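Speaker notes: Programming a small film festival when you only have one screen

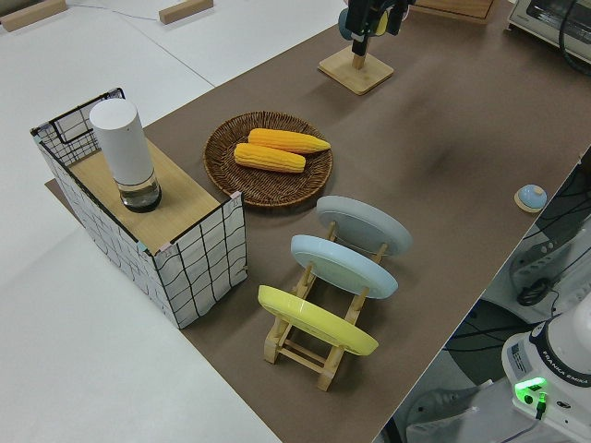
A board laid across the top of a box with a black grid pattern, on a brown tabletop.

Slide 1. Opening

Thank the hosts. Say where I work: I choose the films for the Cillmont festival, one screen, 16 features, every April. Before that I did the same job at Tanov for a smaller event.

The talk is on how a program gets put together when every slot you give to one film is a slot you take from another. I'll cover submissions, the grid, difficult films, and what happens after the screening. Questions at the end, but stop me if a term isn't clear.

Slide 2. Submissions

Last year we received 1,010 films. This year it was 1,362. Most are shorts. Features are the smaller pile but take most of the viewing hours.

Each feature gets two viewers. Both watch at least the first half hour. If either one wants to keep going, they finish it and write a paragraph. I read every paragraph. No scores. We used scores at Tanov, and the films that ended up in the middle of everyone's list kept beating the ones that two people loved and one person hated.

Mention the fee question here if the room seems interested. We charge for features and waive it when asked in writing.

Slide 3. What the paragraph should say

Three questions for the viewer. What is the film doing? Does it do it? Who in our town would come out for it?

The third gets skipped most. Read out the two sample paragraphs from the handout. The second is shorter and more useful — it says the film is slow, that the slowness is the point, and that it needs an evening slot with people who have already eaten.

Slide 4. The grid

With one screen you have no overflow. If the Saturday night film runs long, everything after it runs late. We leave half an hour between features. I used to leave twenty minutes. That was a mistake when a director wanted to talk.

Opening night should be a film that most people in the room will enjoy. It doesn't need to be light. We opened with Boltevitz two years ago, a drama about a family closing a bakery, and it filled all 200 seats.

Closing night matters less than people think. Half the guests have gone home by then. Put something there that locals have been asking for.

Slide 5. Difficult films

This is the longest section. Slow down.

Every year there are a few features about real violence, or close to it. Chamoun is the case I'll use. It follows a young man through the months before he sets fire to the hostel where he lives. The fire itself stays off screen. You hear the alarm and the film ends on the street.

Two of our viewers wanted it in competition. A third was asked to look and said we shouldn't show it at all. Her view was that staying so close to him left no room for the other residents. I didn't agree, but I could see it in the film once she had said it.

What we did:
Put it in the late afternoon, with nothing directly after.
Wrote a plain note in the program saying what it deals with. One sentence, no plot.
Asked the director to speak after the film, with a moderator who had seen it twice.
Told front of house that people might leave, and to let them out by the side door.

Eleven people left. More than half the audience stayed for the talk, and it ran over by ten minutes.

On content notes: keep them short. Name the subject. Don't tell people how they'll feel.

Slide 6. Q and A sessions

Have the first question ready. Take the mic to the person, don't pass it along the row. Repeat every question from the stage. If someone gives a speech, wait for a breath and ask the guest whether they want to respond.

Guests on video calls: test the sound in the actual theater, with the doors shut, on the day.

Slide 7. Saying no

We write to every filmmaker before the lineup is announced. The letter is four lines. We don't give reasons unless asked, and then I send an edited version of the viewer's paragraph. Expect one or two angry replies. Don't answer those the same evening.

Slide 8. Questions

If it's quiet, ask who in the room has pulled a film after announcing it. Leave the contact slide up. Handouts are on the table by the exit.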